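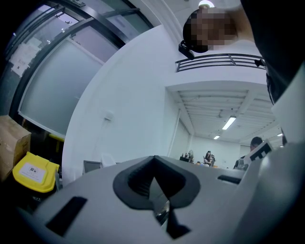

Fig. 7. Grirkix hand gripper: black rubber pad, white finger and square marker.

Setting up your work area

Welcome back! With your grippers charged, it's time to get comfortable at the table – a few extra minutes spent on this part will make your first recording a good deal more pleasant.

1. Clear the table down to the one or two things you'll be handling, and move spare boxes well out of the way of your feet.
2. Take a gripper in each hand, and hold them out over the near edge with the fingers pointing away from you. 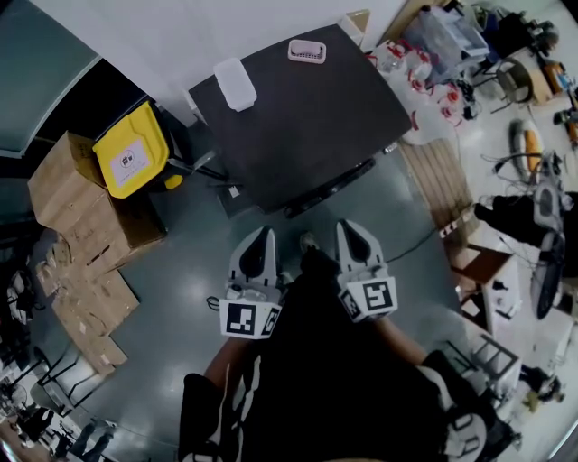
3. Keep your elbows loose and close both grippers slowly, then open them again. Do this 29 times, or until the colour of the status light settles to green.

Note: Markers should stay clean and uncovered. A soft dry cloth is plenty.

Caution: Mind any cables on the floor before you step back.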